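4 Setting up and using the jewelry tray

This section covers placing the Hemness open tray in a bedroom, loading it, and keeping the contents in order. Read section 3 (Unpacking and first cleaning) before you begin. For the lidded version, see section 5.

4.1 Before you start

You need:

Hemness open tray, model 813
Table cloth or other smooth cover for the table top
Soft dry cloth
Small dish for loose trinkets
Fabric pouch (optional)

Remove the protective film from the inside of the base. The film is clear and easy to miss. If a corner is hard to lift, press a piece of adhesive tape onto it and pull slowly toward the center of the tray.

CAUTION: Do not use a knife or scissors to lift the film. Scratches in the base cannot be polished out and are not covered by the warranty.

4.2 Choosing a position

The tray can stand on any flat, level surface that is larger than its base. A side table or dressing table in the bedroom is suitable. A nightstand can be used if it is not already taken up by a lamp, mugs or bottles.

1. Select a table with free space on all sides of the tray. Leave at least 2 inches between the tray and the edge of the table.

2. Check that the table does not rock. Correct uneven legs with felt pads before going further.

3. Keep the tray out of direct sunlight. Pearls and colored fabric can fade or dry out with long exposure.

4. Do not place the tray directly under the outlet of an air conditioner. A wall unit on the far side of the room is acceptable if the louvers are not aimed at the table.

5. Do not place the tray where a wardrobe door, a drawer or a curtain can strike it.

NOTE: The tray has no feet. On bare glass or lacquer it can slide when an item is picked up. Use a cloth underneath.

4.3 Laying the cloth

1. Wipe the table top and let it dry completely.

2. Lay the cloth with the finished side up and smooth it from the center outward.

3. Let the cloth hang evenly over the edges. If it reaches the floor, fold it under.

4. Set the tray down flat. Do not drag it into position – this pulls the cloth into ridges and the tray will not sit level.

4.4 Loading the tray

The tray has no dividers. Items are kept apart by position, and anything small enough to roll or tangle should have its own area or its own container.

1. Put the container for loose trinkets in first. A round metal dish works well. Place it toward one end of the tray so that the remaining floor stays in one piece.

2. Fold the fabric pouch flat and lay it in the middle. The pouch can hold earrings or a fine bracelet, and it also separates the two ends of the tray.

3. Coil the necklace and lay it in a front corner, with the clasp on top. Do not stack other items on it.

4. Place rings near a back corner, away from the necklace.

5. Add a perfume bottle last. Check that the cap is tight. If the bottle has a chain or cord attached, lay it along the base and clear of the necklace.

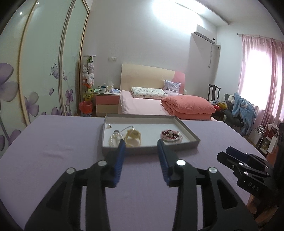 Figure 4-1. Tray loaded with ring, pearl necklace, perfume bottle, fabric pouch and trinket dish.

The layout in Figure 4-1 can be reversed for left-handed use. Keep the order of loading the same.

CAUTION: Perfume damages the surface of pearls. If a bottle leaks, remove the pearls at once, wipe them with a soft damp cloth and let them dry flat. Do not return them until the base of the tray has been cleaned as described in 4.6.

NOTE: The total load must not exceed 10 pounds. This limit applies when the tray is lifted. A tray that is never moved can be filled to the top of the walls.

4.5 Daily use

Removing an item

1. Pick the item up from above. Do not slide it along the base.

2. For a necklace, find the clasp and lift from there. Support the rest of the strand with the other hand.

3. For an item in the dish, take the dish out, set it on the cloth and sort through it there. Small pieces tipped out inside the tray tend to collect along the walls.

Returning an item

1. Close all clasps and catches.

2. Wipe off skin oil and lotion with the soft dry cloth.

3. Put the item back in the same position it was taken from.

If more than one person uses the tray, agree on the positions beforehand. An optional label strip (part 83) can be attached to the outside of the front wall.

Moving the loaded tray

1. Take out the perfume bottle and any other glass.

2. Place the dish in the center.

3. Hold the tray by the two short walls, with fingers under the base. Lift straight up and keep it level.

CAUTION: Do not set the loaded tray on a bed or comforter, even for a short time. The soft surface lets the tray tip, and small rings are hard to find in bedding.

4.6 Cleaning

1. Empty the tray completely and shake out the pouch.

2. Wipe the base and walls with a cloth dampened in warm water and a drop of mild dish soap.

3. Wipe again with clean water and dry at once. Pay attention to the joint between the walls and the base, where dust gathers.

4. Wash the table cloth according to its own care label.

5. Wait until the tray and cloth are fully dry before reloading.

Do not use acetone, bleach, alcohol or scouring powder. Metal polish must be applied to the jewelry away from the tray.

4.7 Common problems

Necklace tangles with other items
The strand has been laid in loose or the clasp left open. Coil it again and close the clasp. Fine chains should go in the pouch.

Tray slides on the table
The cloth is too slippery or has bunched up. Smooth it, or place a thin non-slip mat between cloth and table.

Ring cannot be found
Check inside the pouch and under the dish first, then along the walls.

White base has turned yellow
Usually caused by spilled perfume or lotion. Clean as in 4.6 and repeat if needed. Deep stains may remain.

Section revised October 13, 2022. Text: Adesuwa Dauda. Technical check: Slavica Ristić.

Continue to section 5, Fitting the lid.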